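Subject: Re: [Clasitcombe-storage] Thin black dividers for the Fanari shelf unit

Replying to the question about the dividers, and copying the list in case others have the same unit. The earlier message is at the bottom.

I have had the Fanari in my back room for a couple of years and went through much the same thing with large flat items. In my case it was mat board, sheets of drawing paper and a stack of LP-size art books with soft covers. Anything stored on edge in a wide bay leans, and once it leans it curls. The bookends that came with mine were useless. They slide on the shelf as soon as there is weight against them.

To your first question: yes, the thin black panels from Stalell fit, but only if you get the depth right. They come in a shallow size and a deep size and the product page does not make it clear which is which. Measure from the front lip of the shelf to the back rail, not to the wall. Mine came to a little less than I had written down the first time, and I had to send a set back.

They are sold as a pack, made in Guimarães, with a strip of slotted rail for the top and another for the bottom. The slot is 2 mm wide. If you are thinking of cutting your own from something thicker, it won't go in without filing every slot, and the rail plastic is too brittle to enjoy that.

On which way to stand them: vertical, front to back, running the full height of the bay. I tried the half-height version first because it was cheaper and it is a waste of money for paper. The top half of the sheet folds over the divider.

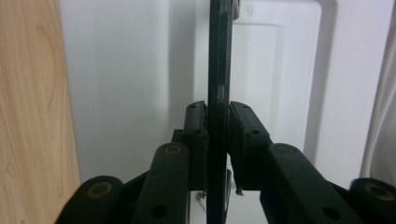 The other thing I would do differently is the order of work. I put both rails in, tightened everything, and then tried to spring the panels into place. They bow when you do that and one of mine kept a slight curve for months. It goes better like this. Screw the bottom rail down. Set the panels in it one at a time, starting from the back corner. Lower the top rail onto them loose, work each panel into its slot, and only then tighten the top screws. It helps to have a second pair of hands for the top rail but I did it alone with a roll of tape holding things upright.

Wipe the panels before they go in. The black surface shows every fingerprint, and after the rails are on you can't get a cloth into the narrow bays. I use a dry microfiber cloth and nothing else. A spray cleaner left streaks on mine that took a while to get rid of.

For spacing, I would not go by the chart in the packet. It assumes hardcover books. For paper and board I ended up with bays 6 cm wide, which holds a comfortable handful of folders and still lets me slide one out without dragging its neighbors. Wider than that and the leaning starts again. For your jigsaw boards you may want it tighter, depending on how thick they are with the felt on.

You asked about the big puzzle, the one with 3000 pieces, and whether it could be stored part-finished on its board. Standing up, I would not try it. Even with a cover clamped over it, the pieces will creep down toward the bottom edge. Lay that one flat on top of the unit or under a bed and keep the upright bays for the empty boards and sorting trays.

Load: I have not had any trouble, but I keep the heavy things on the bottom shelf. The dividers carry no weight themselves. They only keep things from tipping, so if your shelf is sagging now it will keep sagging.

On noise, which I see you also mentioned, mine did rattle a little when the door to the hall closed. I put a short piece of felt tape inside the bottom rail at each end and it stopped. Don't put it in the slots themselves or you will be back to forcing things.

If you can wait until June, Stalell usually has returned packs on the open-box page. Mine was one of those. The outer box was crushed and the contents were fine, although I was short a couple of screws and had to ask for them.

I can measure the rails end to end if you need it. They are up already, so it will have to be with a tape and not a caliper.

----- Original Message -----
Subject: [Clasitcombe-storage] Thin black dividers for the Fanari shelf unit

Hello all,

I have a Fanari shelf unit, the low one, with bays that are around 70 cm wide. I want to use it for puzzle boards, felt mats and sorting trays, all standing on edge. At the moment everything slumps to the left and I have to take the whole row out to get at the board I want.

Has anyone used the thin black divider panels from Stalell in this unit? The page says "universal" but gives no rail length. I would also like to know whether the full-height ones are worth it over the half-height, and how far apart to set them.

Related question. I have a 3000-piece puzzle partly done and no table to leave it on. Could it stand in one of the bays on its board with a cover clamped over it, or is that asking for trouble?

Last thing, the unit is against a bedroom wall. If the dividers rattle I would sooner know before I order. I did look in the list archive and found a thread on the tall unit, but the rails seem to be different on that one.

Thanks for any help.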